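# Mikkelsen gathers towel-handling examples at Hisholm workshop

HISHOLM, Monday, June 6, 2022 — Mikkelsen, the automation company based in Skusthorpe, has started collecting the examples it plans to use to train a cloth-handling system called Cilla. The work is being done at the firm's workshop in Hisholm and is expected to run until December.

The company wants 1,000 usable examples before it begins the first full round of training. Each one is a short recording of a person guiding the robot through a single task with a piece of household fabric. Camera views from the grippers are saved together with the positions of the arms, and the learning system is later asked to match what the person did.

Checked kitchen-type cloths and towels are the first items on the list. Mikkelsen said it picked fabric with large, regular stripes for the early sessions so that staff reviewing the recordings can easily tell how far a cloth has turned or bunched up.
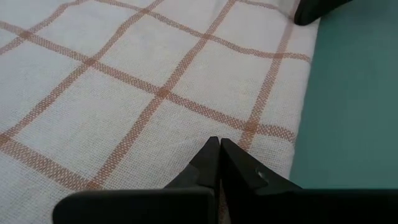
*Gripper fingers over a checked cloth during collection work for Cilla.*

Fabric remains hard for automated systems. A box or a bottle keeps its shape when it is picked up, and its position can be worked out from a few points. A towel changes shape every time it is touched, and a fold can hide the corner the robot needs next. Mikkelsen tried writing fixed instructions for folding in an earlier project and dropped the approach after the rules grew too long to maintain.

With Cilla, the company is relying on demonstrations. Operators work in pairs, one guiding the arms and the other marking the start and end of each attempt. A session lasts three hours, with a break in the middle, and some 5 percent of recordings are thrown out. The usual causes are a missed start marker or a camera view that stops saving partway through.

Clumsy attempts are kept if the operator recovers from them. A cloth that is gripped in the wrong place and then released and gripped again is marked as a correction and stored in a separate group. The company said an earlier set made up only of clean attempts left the system with little to go on after a poor grasp.
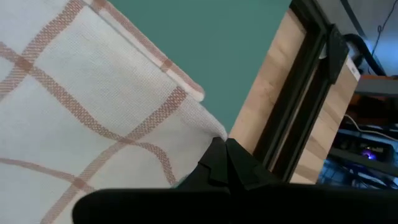 **By the Skusthorpe news desk**
Staff writer, manufacturing and technology

Views from the grippers matter most in the last few inches before contact, according to the project notes Mikkelsen released with the announcement. At that distance the weave and stripes of a towel show up clearly, and small wrinkles near the fingertips can be used to judge where the fabric will give. The same views are less useful once cloth has gathered close to the fingers and covers part of what lies behind it.

The task list has four parts: spreading a cloth flat, lifting it by an edge, folding it in half, and placing it in a stack. Spreading and lifting are being recorded first. Operators are told to vary the starting position each time, and to leave the cloth rumpled in some attempts and smooth in others.

Reviewers check each recording the following working day. They confirm that the views line up in time, add a short written label, and send anything doubtful back to the pair who made it. Labels are kept to plain phrases such as "lift near edge" or "flatten wrinkle."

Mikkelsen has not said when Cilla might be offered to customers. The company expects its first use to be in commercial laundries, where towels of a few standard sizes are folded in large numbers, but it has no signed agreement with a laundry operator. Home use is outside the current plan.

A first trial of the trained system will be held at Hisholm after collection ends. It will use towels with patterns that do not appear in the training recordings, along with a smaller group of plain ones. Results are to be published on the company's website, including the number of failed attempts.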